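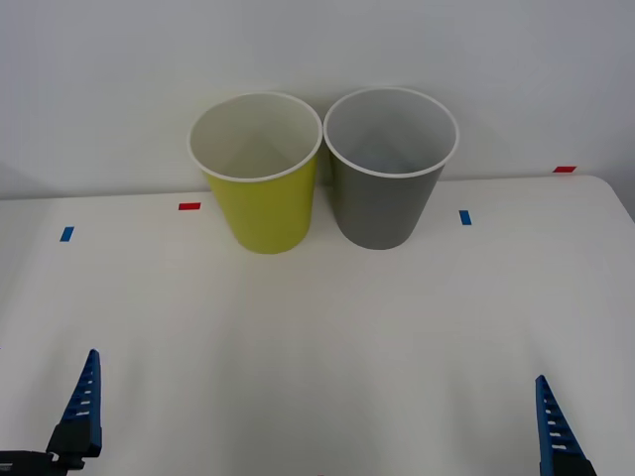 The two cups on the table, green and gray

Paper cups that won't come apart or stack straight

Posted in Kitchen & Party Supplies

Isabelle Gauthier
I bought paper cups in two colors for a lunch in January, a yellow-green and a gray. They came from different packs. The green ones are Pukico and the gray ones are Nultby. Both packs say the same size on the label, but when I put a green one inside a gray one it goes down too far and sticks. I have to twist it to get it out, and twice I bent the rim doing that. Gray into green is better but the stack leans after four or five cups.

I wanted to set them out in alternating colors in tall stacks next to the drinks. Is there a way to make that work, or do I need to return one pack? I have 21 people coming on Sunday and would like to have the cups out before noon.

Muammer Öztürkmen
The size on the label is how much the cup holds. It doesn't tell you the slope of the sides or how wide the base is, and those are what matter for stacking. Two makers can both sell the same size and the cups still won't nest properly. You can't fix that.

I ran the coffee table at a sports club for a few years and we went through a box of 1000 every season, often from whoever was cheapest. What worked for us:

Keep each color in its own stack. Two short stacks side by side look fine and people take whichever they want.

If you really want them mixed, stand them in pairs on the table, one of each color, open end up. Leave a little space between the pairs so people can pick one up without knocking the next. It takes more room but for 21 people you only need a couple of rows, and you can refill from the packs.

For the ones that are stuck, don't twist. Hold the outer cup low down, squeeze it gently on two sides and lift the inner one straight up. If it still won't move, roll the pair between your palms a few times and try again. A bent rim can be pressed back with your fingers, but I wouldn't use that cup for anything hot – it may drip where the paper creased.

I wouldn't return them. Opened packs are hard to return anyway.

stekitz_2068
just use one color

Isabelle Gauthier
Thanks Muammer. The squeeze worked on three of the stuck ones and the fourth I gave up on. I'll do pairs at the front and keep the rest in separate stacks behind. One more thing, does it matter if they stand out overnight?

Muammer Öztürkmen
Not really, but turn them upside down on a clean cloth so dust doesn't get in.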